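Relholm Two-Arm Bench Kit: Set-Up Guide
Section 3: First power-up and your first practice task

By now your table should be standing level, both arms should be bolted to the black frame, and you have probably made yourself a well-deserved cup of coffee. Good! This section takes you from switching on for the first time to running the small-parts practice task. Set aside an unhurried morning for it if you can, and please read a whole step before you start doing it.

Before you begin

Have the kit laptop, the practice pieces and the green mat within reach. Know where the stop button is, and press it once with the power off so your hand learns the way there.

CAUTION: The two arms share one work surface and can reach each other. Keep hands, sleeves, necklaces and curious pets outside the frame whenever the power light is on.

3.1 Powering up

1. Check that every cable hangs in an easy loop with a bit of slack. A cable that is snug now will be pulled tight once the wrist turns, and we would much prefer that you find it today.

2. Switch on the left arm, wait for the tone, and then switch on the right. If you do it the other way around nothing terrible happens, but the software will swap their names and you will have a confusing hour.

3. Open Vornano on the laptop and choose Find My Arms. Both should be listed within 11 seconds. If only one turns up, go back to Section 2 and reseat the connector at its base.

4. Press Home. The arms fold back slowly, one after the other.

Note: Chalerm Thongsuk on our support desk takes a lot of first-day calls, and he asks us to mention that a soft clicking during the first Home is normal. Grinding is not. If you hear grinding, press stop and call him.

3.2 Setting out the practice task

5. Lay the mat near the middle of the table, where both grippers can get to it comfortably.

6. Stand the bottles up with their caps on and scatter the small white pieces between them. Don't be too tidy about it! A bit of mess makes for better practice.

7. Set your lamp at a back corner and tilt the shade toward the table. Strong shadows on the mat are the thing we hear about most, so try a few angles before you settle on one.
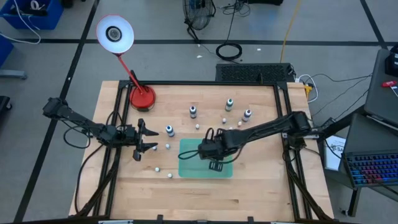 8. Choose Slow Practice and leave the speed at 3 for your first few runs. It will feel terribly slow, we know, and you'll be tempted to turn it up before lunch. Please wait until you have watched both arms go through the whole routine.

9. Press Start and keep one hand by the stop button. When the run ends, the arms go Home on their own and Vornano asks whether you would like to save it. Say yes, even to the clumsy ones.

CAUTION: Never reach in to straighten a fallen bottle during a run. Press stop, wait for the light to go out, and then reach in.

Go on to Section 4 for gripper adjustment.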